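**Thursday, October, kitchen bench: what to buy next**

Sat down with my coffee meaning to write two lines about the equipment budget, and of course it has become a page! Birsen wants the list before she talks to purchasing, so I'll put it all here and everyone can scribble on it.

Top of my wish list is a second set of fingertips for the arm. The Wunderlich pads are $200 a pair, and I'd love a spare pair in the drawer so we aren't stuck waiting on the mail. 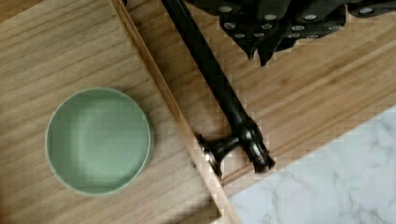

Nele would sooner put the money into the Drandis wrist mount, which is $600 and (she's right, bless her) would save us a good deal of recalibrating. My feeling is we can do both if we hold off on the Jollex table until the new year. Lead time on the mount is 9 weeks, so it should be ordered first either way.

Then there's the small stuff, which I always forget. More bowls and plates in plain colors, some extra soft toy food, cable ties, and $20 for a decent cable sleeve. Yabsira has offered to ask Deltton whether they'd quote us the whole lot together. 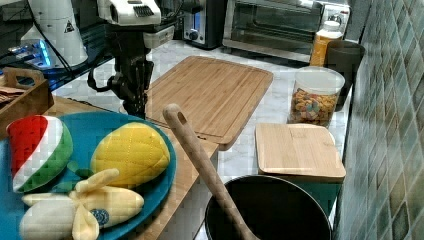

*Kitchen bench: toy fruit on the blue plate, bamboo board on the counter.*

Still to do: get Sadia's okay on the mount, and ask Aniela which budget line the pads come out of.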